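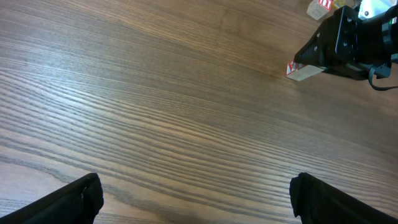

The big table, Bokell Room.

Wanted: adult literacy tutors and one paid coordinator — May intake

Quick one as we're short. Wedilero Reading Rooms needs 6 volunteer tutors and a part-time coordinator before the May intake. Adults learning to read and write, mostly one on one. Some grew up here and missed it at school, some read fine in another language and are starting over in English. Evenings mainly. No teaching degree needed.

Where: upstairs at the Hemel Street hall, side door, buzzer marked READING. Lift is slow but it works. Bike racks out back, free parking on the street after six.

What tutors do

Two hours a week, same evening each week if you can manage it. You get one learner, maybe two once you've settled in. Sit down, work out what they want to read — a rental agreement, the footy page, a licence handbook, a grandkid's bedtime book — and go from there. We have workbooks and word lists but nobody has to use them. Write a couple of lines in the log after. That's most of it.

You'll need:
patience, real patience
clear handwriting (printing is fine)
a working with vulnerable people check, we pay for it
to turn up. Learners have often taken years to walk in the door, a no-show from a tutor does damage

Training is 4 evenings before you start. Unpaid, sorry, but dinner's on. Covers sounds and spelling patterns, dyslexia basics, how to correct someone without flattening them, and what to do when a learner brings in a letter from a lawyer or a debt collector (short answer, ring the coordinator).
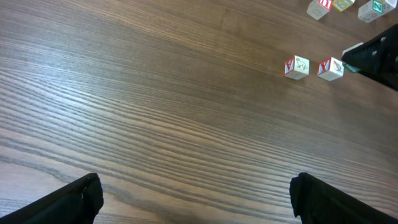

Ronaldo Mendonça says the training nights were where he nearly quit, all those vowel sounds, and that he's glad he didn't because his learner now texts him her shopping list every Friday with the spelling mistakes circled by herself. Ask him about it at the info night, he'll be on the door.

Which brings us to the info night. Tue 30 March, doors at 6, talk at half past, done by 8. Come even if you're only half thinking about it. No sign up on the night, you go home and decide. Can't make it? Email and we'll set up a phone chat.

Tutor groups this intake

Beginners — letters, sounds, first words, own name and address. Biggest need by far
Forms and letters — Centrelink, school notes, medical
Reading for the licence test
Spelling for work — emails, job sheets, incident reports
Parents' hour — Saturday morning, reading aloud with your own kids, kids come too
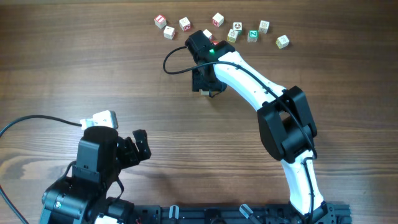 Letter blocks out on the table.

Coordinator (paid)

2 days a week, days negotiable but you must be around for evening sessions at least one of them. Twelve month contract, likely to be renewed, can't promise. Community services award, rate on request.

The job: match learners with tutors, keep the rosters going, ring people who've dropped off, order workbooks, write the funding report. Samuel has been doing it and is moving interstate, he'll stay on for a two week handover. Would suit someone organised who doesn't mind the phone. Experience in adult ed or settlement work is a plus, a second language is a bigger plus. Driver's licence handy for the odd outreach visit to the library.

We'd especially like to hear from people who came to reading late themselfs. If the application form is a hassle, skip it, leave a voice message and we'll take your details that way.
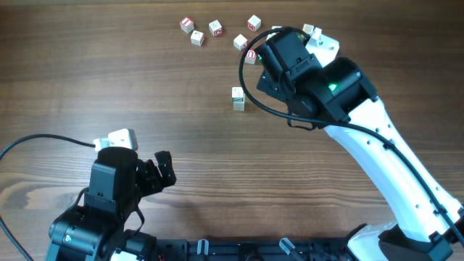
Blocks again, letters and pictures.

How to apply

Tutors: one paragraph on why, plus the evenings you're free. No resume.
Coordinator: resume and a page max cover letter, names of two referees.

Email or drop it in the box at the side door, marked Wedilero. Coordinator applications close a week after the info night. Tutors, no closing date, but get in early if you want the May training, otherwise it's the next round and we dont have dates for that yet.

Access needs, childcare on training nights, bus fares — ask, we can usually sort something.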